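Publié le 01/01/2022 par Kanini Mwakyusa
Temps de lecture : 3 minutes

Outilthèque de Trunia — où en est-on ?

Chère Beatrice, chers amis de la fondation Arnbridge,

Vous m'aviez demandé quelque chose de court et sans tableaux, alors je vous raconte les choses comme elles viennent (le tableau des dépenses part à part, Jabari le termine).

D'abord la bonne nouvelle : le prêt d'outils tourne ! Depuis l'ouverture en septembre, nous avons enregistré 384 prêts. Je n'en espérais pas tant, et j'avais même préparé une petite phrase d'excuse pour ce rapport, que j'ai donc le plaisir de jeter. Ce qui part le plus, c'est la perceuse-visseuse sans fil, de très loin. Ensuite viennent la ponceuse excentrique, la scie sauteuse, et puis le niveau laser, que j'avais failli rayer de la liste d'achat en me disant que personne n'en voudrait. Neema me le ressort à chaque réunion.

Côté batteries, c'est plus compliqué. Nous avions choisi une seule plateforme pour toutes les machines, pour que les batteries passent de l'une à l'autre, et là-dessus je ne regrette rien. Par contre nous avons pris trop de petites capacités. Pour poser une étagère, ça va très bien. Pour découper des lames de terrasse tout un après-midi avec la scie circulaire, les gens reviennent à mi-chantier, un peu fâchés, et je les comprends. J'ai donc utilisé une partie de la ligne « consommables » pour acheter 2 batteries plus grosses et un chargeur rapide — Beatrice, je sais que j'aurais dû vous prévenir avant, je le fais maintenant.

Les pannes : un mandrin faussé sur une perceuse, un interrupteur de ponceuse qui ne revenait plus, et une meuleuse rendue sans son carter de protection. Pour la meuleuse j'ai été ferme, elle est restée sur l'étagère tant que le carter n'était pas retrouvé (il était dans un coffre de voiture, sous une bâche). Le mandrin a été changé chez Nguyen, à deux rues de chez nous, qui nous fait maintenant un prix sur les pièces. L'interrupteur, Jabari l'a remplacé lui-même en une soirée.

Les initiations du soir ont bien pris aussi. Felicja Stępień anime celle sur le perçage et le vissage : choisir son foret selon le mur, régler le couple, ne pas massacrer une tête de vis. Nous refusons du monde, et j'aimerais en ouvrir une deuxième série, avec une séance entière sur la scie circulaire.

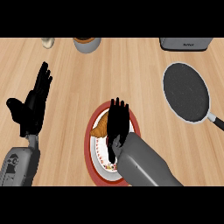 Pour la suite, mon gros souci s'appelle l'établi. Celui que nous avons récupéré est trop bas, il bouge dès qu'on scie un peu fort, et Felicja finit ses séances avec le dos en compote. Je voudrais un vrai plateau en bois clair, avec des planches dans des tons chauds, beige ou caramel, et un fil légèrement plus foncé qui se voit encore, parce que sur un fond pareil on retrouve tout de suite un embout noir ou une petite vis. L'atelier Trorna nous a fait un devis à 400 euros, piètement compris, livraison non comprise. Si la ligne « mobilier » peut glisser sur le prochain semestre, je signe dès votre accord.

Il me reste à commander des lunettes de protection (elles disparaissent, c'est un mystère), à refaire les fiches plastifiées des machines et à revoir le montant de la caution, que Neema trouve trop bas pour la meuleuse et moi trop haut pour tout le reste. Nous vous enverrons la nouvelle grille avec le tableau de Jabari.

Merci encore pour votre confiance, et passez nous voir quand vous voulez, il y a toujours du café !

Kanini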